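Home Contents Chapters Glossary Index Next

Chapter 11: When the Grip Lets Go

Iona Purves and Hala Sqalli
31 August 2021

Most of us meet our first real fault on a quiet afternoon, when everything has been going nicely and we have just begun to think about tea. Ours came at the Astham workshop, during a long run of towel hanging, and we have been telling students about it ever since — partly because it was so small, and partly because it took us such an embarrassingly long time to understand.

The machine was a two-handed Cuvov, and it had hung 682 towels without a murmur. On the next one the left hand opened early. The right hand held on, the arm carried on with its planned path as though nothing had happened, and the wrist swung into the wall hard enough to crack a connector. No one was hurt, I am glad to say, but Hala had been reaching for the stop button from rather closer than she should have been, and we both went home feeling a bit shaken.

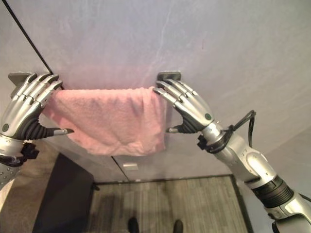 A dropped load is seldom one fault, and in this chapter we shall ask you to be patient and look for the second one hiding behind it. Cloth is a particularly good teacher here, for it tells the two hands so little about each other. With the top edge pulled taut between them and the rest hanging in loose folds, each hand feels a pull, and a pull is all it feels. Should one side let go, the other may notice only that its load has changed, and unless somebody has told the controller what such a change means, it will carry on quite happily. Look, too, at the shoes on the floor beneath the towel, and ask yourself where that person's hands and face might be if an arm were to swing.

We shall start with the grip itself, then move on to the Sandhu log, a record of 90 short runs in which 23 ended in a slip of one sort or another. After that comes the matter of where people ought to stand, which we learned properly at Cunside the following September, and which deserves a good deal more room than we first gave it. Please keep a pencil by you as you read, and have your notes from the last chapter on stopping distances open at the worked tables — you will need them almost at once.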